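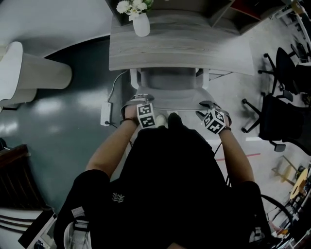 Lorkimell Practice Pad and Stand Set

Friday, October 29, 2021
By Sirkka Koskela

The Lorkimell set is a silent practice instrument for drummers, intended for use in music departments, rehearsal rooms and private homes. It consists of a playing pad, a folding stand, a pair of hickory sticks and a carrying bag. Pulteo has supplied the set to schools and to individual players, and the present version replaces the earlier single-sided model, which is no longer made.

The playing pad

The pad has two playing surfaces. The first is a firm natural rubber with a response close to that of a tightly tuned snare drum, and it is suited to rudiments, rolls and reading exercises. The second is a softer compound that returns less of the stroke to the hand. Teachers commonly use this side for wrist strength and for slow control work, where too lively a rebound can hide an uneven stroke. The pad is turned over by loosening the centre bolt and may be played on either side without further adjustment.

Both surfaces are bonded to a birch core. The edge is fitted with a raised rim, which may be used for rim clicks and cross-stick patterns. The rim is quieter than a metal hoop but will still be heard in an adjoining room, and players in shared buildings may wish to leave it out of late practice.

Brushes may be used on the softer side. As the surface is smooth, the sweeping sound expected from a coated drum head is faint. A textured cover is available separately for players whose work is chiefly in jazz.

The stand

The stand is a tripod with a tilting basket and three rubber feet. The height is set by a collar with a memory lock, so that a student can return to the same position at each lesson. It may be used seated or standing, though very tall players who practise standing should order the extended centre tube.

The tilt is held by a toothed joint. The wing nut should be loosened fully before the angle is changed, as forcing the joint while it is tightened will wear the teeth. Damage of this kind is not covered by the guarantee.

Suggested course of study

Each set is supplied with a printed study book prepared by Martti Pitkänen and Sanaa Bensaid. The book contains 50 exercises in order of difficulty, beginning with single strokes at a slow tempo and ending with four short solos. The solos were written for the Lappalainen summer course and have been revised for use on one surface. Standard notation is used throughout, with sticking marked beneath the stave.

The ride cymbal studies in the second part of the book are the work of Adel Gaber. They deal with swing time at slow and medium tempos and with comping figures for the left hand. Students without a cymbal may play the right-hand part on the rim of the pad. Exercise 11 contains a printing error in early copies – the second bar should carry an accent on the fourth beat – and a corrected page will be sent on request.

Use in schools and ensembles

The set has been designed so that a class may practise together at a volume that allows the teacher to be heard. Stands may be stored folded in the bag or hung from the loop at the top of the tube. Bags are marked on the outside pocket with a panel for a name or inventory number.

Departments wishing to order for a full percussion class should write to Aarne Kettunen at the Pulteo education desk, who will advise on quantities and on the loan of trial sets. Trial sets are lent for one term. Orders received after the first week of December will be sent in the new year.

Care and cleaning

The playing surfaces should be wiped with a damp cloth and left to dry away from direct heat. Solvents, furniture polish and alcohol wipes must not be used on the natural rubber side. Marks left by painted sticks do not affect the response and need not be removed. The centre bolt should be checked at the start of each term and tightened by hand only.

Guarantee and spare parts

The pad and stand are guaranteed for 2 years from the date of purchase. Sticks, rubber feet and the carrying bag are regarded as consumable items and are excluded. All parts of the stand may be ordered singly, including the wing nut, the collar and the basket arms.

The Lorkimell pad also fits the Skisex snare basket, and owners of that stand may order the pad alone. The reverse does not apply, as Skisex pads have a wider bolt than the Lorkimell stand will accept. Requests for spare parts should state the item required and the serial number printed on the underside of the rim.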